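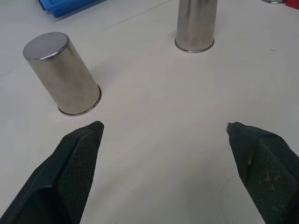
One respondent in Plirkisar objected to the question itself, saying that a cup goes down on its mouth in the kitchen and on its base at the table, and that asking which way was "correct" left out where the cup was. Several others made the same point in fewer words. We had written the question with the shelf in mind and had not allowed for the cup changing position during a meal, so the replies are treated here as two sets, one for storage and one for use.

Figure 3. Stainless steel cups on a white tabletop. The cup at left rests upside down, with its flat closed end up and its rolled rim on the table surface.

4.2 Resting position of cups

Of the 700 diary entries, 292 mention a cup being put down somewhere other than the sink. These come from both towns, Plirkisar and Broneldale, and from 70 households in all. Entries about glasses and ceramic mugs were coded with the same scheme but are reported in Section 4.3. The present section is limited to plain steel cups without handles.

The position shown at left in Figure 3 is what we call "mouth down." In this position the rim carries the cup and the inside is closed off by the table. The opposite position is "mouth up." A third code, "nested," was added after the pilot in October, when it became clear that many households keep their cups one inside another and take them apart only when guests come. Cups lying on their sides were rare and were left uncoded.

In storage, mouth down was the usual choice in both towns. The reasons written in the diaries were mostly dust and insects. A smaller group of entries mentioned drainage, and here opinion was divided. Some households turn a washed cup over at once to let the water run out. Others dry it with a cloth first – a cup turned over wet on a flat surface, they wrote, holds the damp inside and leaves a ring on the table. The second group tended to have smooth tabletops and no draining rack.

At the table the pattern was less regular. In Plirkisar cups were often set out mouth down before the meal and turned up by each person on sitting down. A cup still mouth down was taken to mean that its place was free, or that the person did not want water. Broneldale diaries hardly mention this. There the cups were brought out mouth up and filled before anyone sat, and a cup turned over after drinking was read as a sign that the person had finished.

The shape of the rim came up more than we expected. Respondents who owned cups with a rolled rim said these could be put mouth down without scratching the table. Those with older, plain-edged cups used a cloth or a tray underneath. We did not test this. Fine scuffs on a pale tabletop have many causes, and the diaries give no way of separating the marks made by cups from the rest.

Noise was the other matter we had not asked about. A steel cup put mouth down on a hard surface rings, and households with small children wrote of lowering one side of the rim first and letting the other side follow. We have recorded this as a note to the code and have not made a new code of it.

The storage figures should be read with some care. Diaries were kept for three weeks, and entries grow shorter toward the end. Position is often missing from the late entries, above all where the household did the same thing each evening and stopped writing it down.

Related items
Trays, cloths and mats: what goes under the cup
Setting places before a meal in Broneldale
The Rastogi kitchen diaries: coding manual
Nested storage in small kitchens
Fasteo working notes on household tableware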